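How a Paper Bag Is Made, and How to Pack One So It Holds

A paper bag starts as a flat strip of paper. It has no frame and no sewing. Its strength comes from folds, glue and the kind of paper used. This page explains the parts of a bag, how the parts work, and how to load a bag so that it does not tear.

What the paper is made of

Paper is a sheet of plant fibers pressed together. Most of the fibers come from wood. Wood is cut into chips, and the chips are cooked with chemicals until they separate into a wet mush called pulp. The pulp is spread over a moving screen, water drains out through the screen, and the fibers left on top tangle into a sheet. Rollers squeeze the sheet and heated cylinders dry it.

Paper for bags usually has long fibers. A long fiber crosses many other fibers, so it is harder to pull out of the sheet. Newspaper has shorter fibers. You can test the difference by tearing a strip of each. The newspaper tears with little effort. The bag paper resists, and the torn edge looks hairy, which is where the long fibers have pulled loose.

The color is a separate matter. Wood pulp is naturally brown. A white bag has been bleached. A pink or blue bag has had dye added to the pulp, or has been printed on the outside. To find out which, look at a torn edge. If the color goes all the way through, the pulp was dyed. If the inside is white or brown, only the surface was colored.

Grain

Fibers tend to line up in the direction the screen was moving. This direction is called the grain. Paper tears in a straighter line along the grain and in a more ragged line across it. It also folds more neatly along the grain.

Try this with any scrap. Tear it once from top to bottom and once from side to side. One tear will usually be straighter. That one follows the grain.

The parts of a bag

Face: the large front panel.

Back: the large panel on the other side. In many bags the long glued seam runs down the back.

Gusset: the side panel. A gusset has a crease down the middle, so it can fold inward. When the bag is stored, both gussets are tucked in and the bag lies flat. When the bag is opened, the gussets spread out and give the bag its depth.

Base: the bottom. On a bag that can stand up, the base is a rectangle made from overlapping flaps.

Mouth: the opening at the top. Some mouths are cut straight and some have a zigzag edge. The zigzag is left by a toothed blade that cuts the paper from the roll.

Handle: not every bag has one. Handles may be twisted paper cord, flat paper strips, or a hole cut through the face and back.

How the machine folds it

At a bag plant such as the one run by Lahtinen, the paper arrives on rolls. One roll of the type used for small bags holds 3510 feet of paper. The end of the roll is fed into a bag machine, and the steps happen in this order.

First, a line of glue is placed along one edge of the moving paper.

Second, the paper is wrapped around a metal plate called a former. The two edges meet and the glue joins them. The flat paper is now a tube.

Third, thin guides push the sides of the tube inward. These make the gussets.

Fourth, a blade cuts the tube to length.

Fifth, one end of the tube is opened, folded into flaps and glued shut. This is the base.

The finished bags come out flat, are pressed so that the glue sets, and are packed in bundles of 400. A flat bundle takes up very little room. The same number of opened bags would fill a small closet.

Opening the bag

A new bag is flat and the mouth may stick. The two layers of paper have been pressed together, and air cannot get between them easily.

Put the bag on a table. Hold the front edge of the mouth with one hand and the back edge with the other. Move your hands apart slowly. When there is a gap, put one hand inside, make a loose fist and push down toward the base. The gussets will unfold as your hand goes in. Press the base flat from the inside, running your knuckles along each of its four edges.

Do not shake a bag open by one corner of the mouth. All of the force goes into that corner, and a small rip there will grow as soon as the bag is loaded.
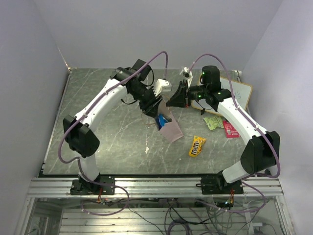

The mouth is the weakest part of an opened bag. The base has several layers of paper glued together, and the sides are held in shape by their creases, but the mouth is a single layer with a cut edge. Every cut edge has fiber ends along it. A tear can begin at any of them. This is the reason some bags have a folded rim, where the top of the paper is turned over and glued down to make a double layer.

A bag lying on its side is also harder to fill than one standing up. The upper face sags onto the lower one and the gap closes. If a bag has to be filled lying down, hold the upper face away from the lower face and slide the first object all the way to the base. That object then helps to keep the bag open for the next.

Packing order

Loading a bag is a matter of weight, shape and space.

Heavy objects go at the bottom. A can of beans placed on top of a loaf of bread will crush the bread. It will also make the bag tip over. Every object has a point where its weight is balanced, called the center of gravity. When the heavy things are low, the center of gravity of the whole bag is low, and a low center of gravity makes the bag steady.

Flat objects go against the face and the back. A book or a box of crackers stood upright acts as a stiff wall.

Pointed corners should face inward. A corner pressing on paper puts a large force on a very small area. This is called pressure. The same box turned so that a whole side rests on the paper causes much less pressure, even though its weight has not changed.

Soft objects fill the gaps. A folded T-shirt or a bag of rolls can be fitted in beside the boxes so that nothing slides.

Fragile objects go on top. Eggs, ripe peaches and chips should have nothing above them.

Cold and wet objects need their own wrapping. A carton from the refrigerator collects drops of water on its outside. The drops come from water vapor in the air, which turns to liquid when it touches the cold surface. Water weakens paper because the bonds between the fibers come apart when they get wet. A damp base can fail under a load that a dry base would carry easily.

An experiment: wet paper and dry paper

You will need 2 paper bags of the same kind, a spoon, water, a dish towel and a supply of coins or pebbles. Do this over a sink or outdoors, with an adult nearby.

Step 1. Cut two strips from each bag. Make every strip one inch wide and eight inches long. Cut them all in the same direction so that the grain matches.

Step 2. Leave two strips dry. Wet the middle of the other two with a spoonful of water and wait 3 minutes. Blot them with the towel.

Step 3. Tape one end of a dry strip to the edge of a counter so that the strip hangs down. Tape a paper cup to the lower end.

Step 4. Add coins to the cup one at a time until the strip breaks. Write down the number. If the tape comes off before the paper breaks, use more tape and begin again.

Step 5. Repeat with the other three strips.

Compare the numbers. The two dry strips may not give the same result. Paper is not perfectly even, and one strip may have a thinner spot than another. Testing more than one strip of each kind shows how much the results vary.

Carrying

A bag with handles hangs from two or four points where the handles are glued on. Lift both handles together. If only one is lifted, the load swings to one side and the glue on that side takes all the weight.

A bag without handles should be carried from below. Put one hand or arm under the base and the other around the side. Lifting a full bag by its mouth pulls on the single layer of paper described earlier.

After use

A clean, dry bag can be folded and used again. Push the middle crease of each gusset inward, lay the face against the back, and fold the base up along its original crease. Paper that is folded on an old crease stays flat. A new crease in a different place breaks more fibers and makes another weak line.

When a bag is too worn to carry anything, it can usually be recycled. It is soaked and stirred until it turns back into pulp. The fibers become a little shorter each time this is done, and new fiber is often mixed in to keep the paper strong. Bags with heavy grease stains are often not accepted, as oil does not wash out of the pulp with water. Check the rules for your own town.

Words used on this page

Fiber: a very thin thread of plant material.

Former: the metal plate that paper is wrapped around to make a tube.

Grain: the direction in which most of the fibers in a sheet lie.

Gusset: a folded side panel that lets a bag open out.

Pressure: force divided by the area it acts on.

Pulp: wet, separated fibers before they are made into paper.

From the Movolen Everyday Materials series. Next page: Cardboard and Its Wavy Middle Layer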